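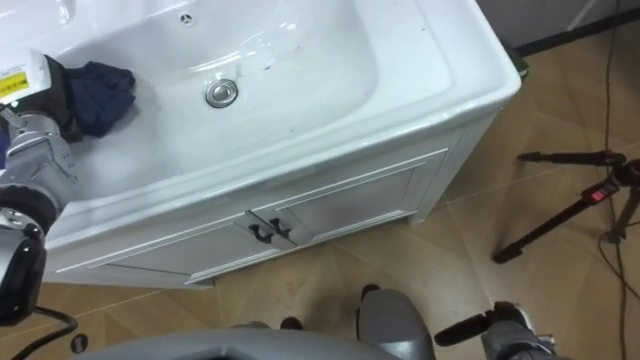
Cleaning a glossy sink top without leaving streaks
Posted by Lama Darwish, 2026-07-14

I can't get the sink in our downstairs bathroom to look clean for more than an hour. It's the kind where the bowl and the counter are one piece, white and very shiny, with a chrome stopper. I go over it with a navy cloth, and there are still small dark specks and smudges in the bowl when I'm done. The vanity is a Korham we bought in January and I don't want to scratch it. I've used dish soap and a store-brand bathroom spray. Is it the cloth or the cleaner? Also, how do you clean the overflow hole?

Marcela Rusnák
Could be either one. Dark cotton cloths shed when they're new, and the lint is hard to see until it dries on white. Wash the cloth by itself 2 times with no fabric softener, or switch to a white microfiber so you can see what's coming off.

For the bowl, use a drop of dish soap in warm water, then rinse it properly. People skip the rinse and the soap film is what streaks. Dry it with a second cloth, starting at the back slope and working toward the front rim. If a speck stays put, make a paste of baking soda and water, leave it five minutes and rub lightly with a fingertip. Stay away from scouring powder and the green side of the sponge.

The overflow is easy. Use a narrow bottle brush with soapy water, then pour a cup of warm water slowly into the hole. If the cover on yours comes off, wash that separately. Dry the stopper too or it will spot.

Umesh Negi
we just use vinegar on everything, works fine

Ghada Fakhoury
I'd be careful with vinegar on the stopper. Left sitting, it dulled the chrome on mine. On the ceramic it's okay if you dilute it half and half and rinse after a minute or two. If you have hard water the smudges may be mineral marks, and soap won't shift those. Try the vinegar mix on one small patch first. Never use it along with a bleach spray, so check the label on yours.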